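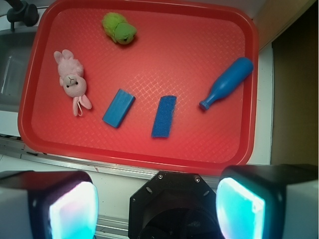 Mostafa Younis objected, in his written comments on the first draft, that a waiting room cannot be judged by the length of the wait alone, and that parents in Sondville had complained far more often of not knowing when they would be called. The present section takes up that objection.

**4.2 Waiting time and parent reports**

Records from the Sondville and Llanos children's clinics cover 3839 visits. At both sites, parents were asked on leaving to estimate how long they had waited, and the estimate was compared with the time logged at the front desk. Parents who had been told of a delay gave estimates closer to the log than parents who had not. The gap was widest in August, when Llanos ran with 3 fewer nurses than planned.

Small toys of the kind shown in Figure 3 were available at both clinics and are not treated as a variable.

**Figure 3.** Soft toys on a red plastic tray.

Contreras and Bugti coded the free-text answers separately. A sample of 500 answers was then coded again by Simon; the 50 on which the coders disagreed were left out of Table 5.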